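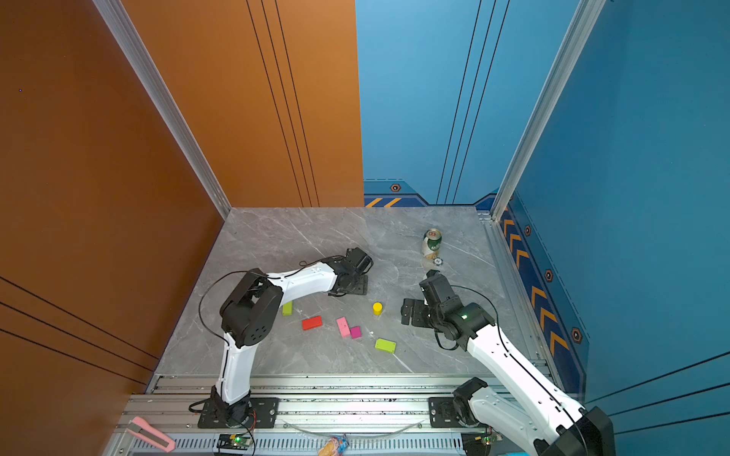
Prirnico back at Bundow, anyone else down there?

Posted in: Coasters and Short Sea > Harbour Watch
Replies: 8 | Shares: 3

danuta_s
Just got in from the east pier and I'm still grinning. The Prirnico came up the channel just after six this morning under tow of the Nkuna, and she looked wonderful, rust and all. I've wanted to see that ship since I was a girl (my uncle was second cook on her sister) and there she was, all 191 feet of her, creeping past the fish quay so slowly you could read every draught mark. They put her alongside the old coal berth, port side to. Did anyone get down for the turn off the knuckle? I couldn't see a thing past the ice works.

Lyle Esposito
I was there! Stood on the slip with a flask and saw the lot. The Nkuna dropped back, let the ebb take the stern round and then leaned on her quarter as if she did it every day. Lovely bit of handling. The mast has been cut down though, did you notice? It used to fold just aft of the hatch.

elsa.strom
Jealous of both of you. Does she still have the wooden wheelhouse? The last pictures I saw were from before she was laid up, and it had a sheet over it even then.

danuta_s
Yes, still there! Two windows boarded on the starboard side, but it's the original one, with the little curved doors.

Nobuhle F
Very glad she's home, but I don't think the coal berth is a good place for her. It dries out at springs and the bottom isn't level. Someone at the harbour office told my brother there's 300 tonnes of ballast still in the hold. Put that much weight on an uneven bottom in an old riveted hull and you're asking for sprung plates. 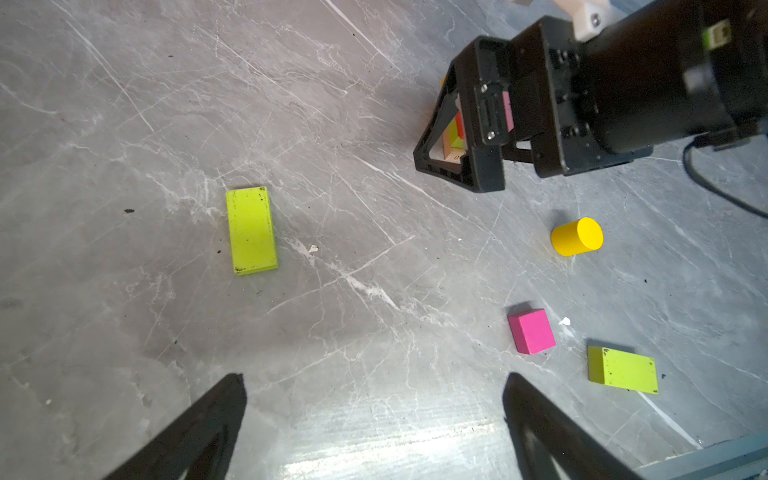 Has anybody sounded along that wall lately? When I was on the workboats we kept well off it, there was a ridge halfway along where the old staging came down. I'd have had her on the deep side of the basin, even if it meant shuffling the trawlers up.

Lyle Esposito
I'll disagree with you there, Nobuhle. The ridge was dredged out when they did the sill. And these coasters were built flat-bottomed so they could sit on the mud at little places with no water. She spent half her working life aground! It'll do her less harm than ranging about on the deep side in a southerly.

Nobuhle F
She was built for it when her frames were new, Lyle. That was a long time ago. Mud is fine, but lumps of concrete aren't, and I'd want to see a survey before I believed it had all come out.

ljubica_r
Could you both be right? The dredger did the outer two thirds of that wall, I remember it because the noise kept us awake most of July. The inner end was left. So it depends how far in they've put her.

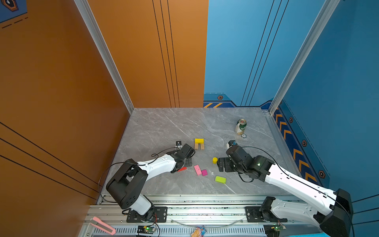 Orange wall to the left, blue to the right with chevrons along the bottom.

danuta_s
Her bow is level with the second ladder, if that helps. I'm going back at low water this evening with the good binoculars and I'll have a look at how she's sitting. Bring a coat if you're coming, it's bitter on that pier!

More in Harbour Watch
Pilot cutter Eltel, any drawings or builder's plans?
Bundow basin: new mooring rings on the north side
What's the grey barge on the inner buoys?
Folding masts and how they worked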